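From: Imogen Clegg
Date: 2026-01-14
To: workshop list
Subject: Re: Stuck knob on the Verstraete cabinet

Howard Heywood wrote:
> I have the old Verstraete cabinet on the bench again. Two of the
> drawer knobs spin when you pull them and one has come away
> altogether. The holes look worn oval. I was going to fill them
> with wood filler and drill again, but my brother says filler
> won't hold a bolt. Is he right? Also, where do people get knobs
> with a longer bolt? The ones from the hardware store are too
> short for these drawer fronts.
> Howard

Howard,

Your brother is right about the filler. It is fine for a nail hole you are going to paint over, but a drawer gets pulled every day and the filler will crumble around the bolt. I did my kitchen drawers that way when we moved in and had to do all of them again by November.

What has worked for me is a dowel plug. I'll go through it in the order I do it.

1. Take the drawer out and empty it. Lay it on its back so the front faces up, and put a scrap board under the front panel.

2. Back the nut off and take the knob out. If the knob spins with the nut, hold it with a strap wrench or a piece of old bicycle tube. Pliers will mark it even through a rag. If the nut won't move, put a drop of oil on it and leave it overnight.
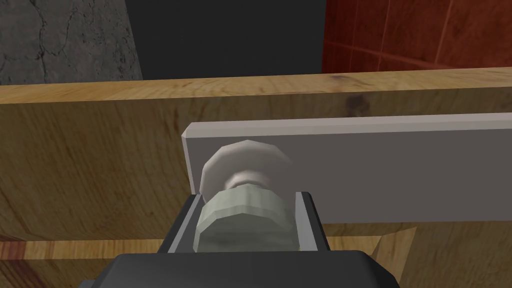
3. Drill the oval hole out to the size of your dowel. Clamp the scrap board tight to the back so the wood doesn't tear where the bit comes through. Go slowly. Old drawer fronts are often softer than you expect.

4. Glue the dowel in and leave it a little proud on both sides. I give it 24 hours before I touch it. Trim it flush with a fine saw and sand it by hand. Do not use the Grinder for this, whatever was said on this list last year.

5. Mark the center again and drill for the bolt. Measure from the other drawers in the same column. The old hole may not have been in line to begin with.

6. Put a washer behind the nut. Tighten by hand, then a quarter turn more with a wrench.

On the longer bolts, I order from Jirkano. The part I use is 2805 and it comes in a bag of 40, so I have plenty left over. I can mail you a few if you tell me how thick the drawer fronts are. Collix used to carry something similar but the thread was different and my old nuts would not fit.

One question back to you. Are the drawer fronts veneered? If they are, score around the hole with a sharp knife before step 3, or the veneer will lift. Mine were solid, so I have only done the veneered kind once, on a bedside table, and I lost a small chip from the edge.

Imogen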